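Home | Facilities | Service Desk | Closed Requests | Forms | Contact

Category: Furnishings and Decor / Storage and Handling

Request 575: Artificial flowers, shedding and misplaced stems
Status: Closed
Opened: May 2012
Submitted by: Front Office, Kuzmenko Conference Center
Assigned to: Interior Services

Summary of request

The Front Office reports that artificial flower stems returned from the main lobby are losing petals and leaves in storage. Stems issued for the lobby, the registration desk and the Folach Room have also been returned to the wrong containers on several occasions. As a result, arrangements could not be completed from a single container, and staff were required to search the decor closet before each event. The Front Office requests that the cause be identified and that a permanent storage method be put in place.

Initial review

Interior Services inspected the decor closet on the lower level. The flowers in use are fabric stems purchased from Plorkum under the standing furnishings order. They had been kept in tall cardboard cartons, standing upright, with the heavier blossoms resting on the leaves of the stems beside them. Several leaves had separated from their stems at the collar. The cartons carried no labels, and the inventory sheet on the closet door had not been updated after the lobby was rearranged.

The Front Office was asked whether the stems had been washed before storage. It was confirmed that they had been dusted by hand only.

Action 1: Replacement of containers

The cardboard cartons were withdrawn. Rigid plastic crates were obtained from general stores, where they had been held as surplus from the kitchen relocation. Each crate was wiped out with a mild detergent solution and left open overnight before use. Stems were then laid flat inside, blossoms to one end, with no more than 2 layers to a crate.

Blue flowers were separated from the remaining stock at this stage. The pale blue petals had picked up color from a red table runner stored in the same carton, and the Front Office agreed that blue and white stems would be kept apart from all dyed textiles.

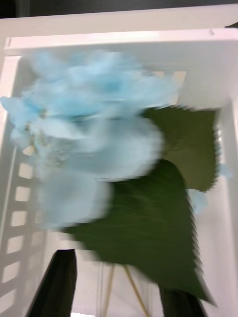
Leaves were to be opened out by hand before each stem was put away. A leaf folded under a full blossom will hold the crease, and steaming is only partly effective on the older Plorkum stock. Where a leaf had already separated, it was refitted with clear fabric adhesive and the stem was set aside until the following morning.

Action 2: Trial of dividers

Foam dividers supplied by Deltus were fitted in the crates assigned to the registration desk. The result was not satisfactory. The cut edges of the foam caught on the petals when stems were lifted out, and fragments were found in the bottom of the crates at the first inspection. The dividers were removed and returned to stores. Acid-free tissue was substituted and no further shedding was reported from those crates.

Action 3: Inventory and labeling

All stems were counted and entered on a revised sheet. The count showed 33 blue stems against a larger figure on the old sheet. The difference was traced to the Folach Room, where the missing stems had been left in a floor vase behind the partition following a luncheon. They were collected, dusted and added to the stock. The sheet was amended the same afternoon.

A further 6 stems were judged to be beyond repair and were written off. Replacement has been requested on the next furnishings order, with delivery expected in July.

Instructions to staff

Stems are to be lifted by the stalk and not by the blossom. Crates are to be stored on the middle shelves only, away from the heating pipe. Dusting is to be done with a soft brush before stems are returned. Loose petals should be placed in the envelope provided and not discarded, as many can be refitted.

Crates may be stacked up to the height of the shelf divider, provided that no blossom stands above the rim.

Any stem removed for use outside the three listed areas must be entered on the sheet by the department concerned.

Resolution

The Front Office confirmed that arrangements for the last two events were completed without a search of the closet. The request was closed with its agreement. Shedding that occurs after this date should be reported under a new request, with the crate label quoted.

Comments

frontdesk_lower: The new sheet is much easier to use. Could a copy be kept at the registration desk as well?

interior services: A copy has been placed in the second drawer.

banquets2: We still have a few white stems from the spring dinner. Do these go back to the closet or to stores?

interior services: To the closet, please. Leave them on the bench and they will be entered on the sheet.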